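A Câmara de Nolham aprovou uma nova taxa para os resíduos domésticos, que entra em vigor em outubro. Cada habitação pagará consoante o volume de lixo indiferenciado - o plástico separado fica isento.

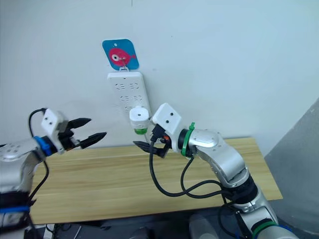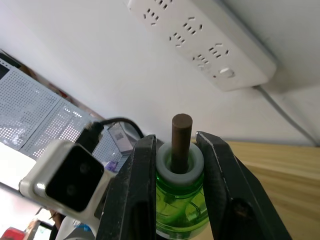
A recolha será assegurada pela empresa Norisero, que vai instalar 137 ecopontos no concelho, dois deles junto ao mercado de Fuka. Os primeiros 1,000 agregados a aderir recebem um desconto na fatura da água. As inscrições fazem-se no balcão municipal da rua Ng, até às 17h.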